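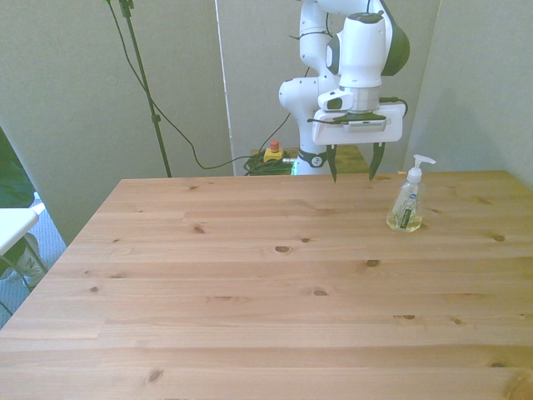
Zudel Tabletop Arm for Household and Light Shop Tasks

Product information. Page last revised December 5, 2024.

Overview

The Zudel Tabletop Arm is a single robotic arm for research groups, training centers and small workshops that wish to find out which everyday chores a machine can take over at present. It is supplied by Frerichs and supported from the service office in Pisadport. The arm is sold as an evaluation product. It is not sold as a home appliance, and customers should not purchase it in the expectation that it will run a kitchen, a washroom or a packing bench without a person nearby.

What the arm can do today

Frerichs maintains a standard list of 28 chores against which each software release is tested. The list covers picking up and setting down common items, clearing a tabletop, placing bottles and jars on a shelf, sorting small hardware into trays, folding hand towels, and operating simple objects such as drawers, switches and soap pumps.

In the September release, 12 of the 28 chores met the standard for unattended repetition on a prepared table. Most of these involve rigid objects of moderate size with a clear place to grip. A further seven chores can be completed with an operator standing by to correct the position of the object or restart the task. The remaining chores are not offered to customers at this time.

Bottles and dispensers

Moving a bottle of hand soap from one side of a table to the other is among the supported tasks. Dispensing soap from the same bottle is in the supervised group. The pump head must be pressed straight down with steady force while the bottle stays upright, and a bottle holding little liquid tips more easily than a full one. Clear plastic is also harder for the vision software to locate than an opaque container. Customers who plan to work with transparent bottles should allow additional time for setup.

Refilling a dispenser, wiping up spilled soap and unscrewing a tight pump head are not supported.

Soft goods and wet work

Towels of a single size can be folded under supervision. Mixed laundry cannot. The arm is not sealed against water and must not be used over a filled sink or to handle dripping cloths.

Speed

Customers frequently ask whether the arm will save labor. For most household chores it will not do so yet. In the September test, clearing a prepared table took the arm 79 seconds, and a person completed the same work in 12. The arm is better suited to a task that must be repeated many times in the same manner, such as loading identical parts into a tray, where a slow but regular pace is acceptable.

Software

The arm is operated through Rurkus, the task program included with every unit. Rurkus allows an operator to guide the arm through a chore, save the motion, and review each attempt afterward. Completed and failed attempts are both recorded. Frerichs asks evaluation customers to keep the failed attempts when they report results, so that figures from different sites can be compared.

Site requirements

A level, stable table and even lighting are required. Plain partitions behind the work area are recommended. The emergency stop must remain within reach of the operator whenever the arm is powered, and cables should be routed away from walkways.

Supply and support

Each order includes the arm, a two-finger gripper, the Rurkus license and one day of operator instruction. Replacement gripper fingers are available separately. The evaluation period is 28 days, after which the customer may purchase the unit or return it to Pisadport in its original packing.

Requests for a quotation should state the chores to be evaluated, the dimensions of the table and the type of objects to be handled.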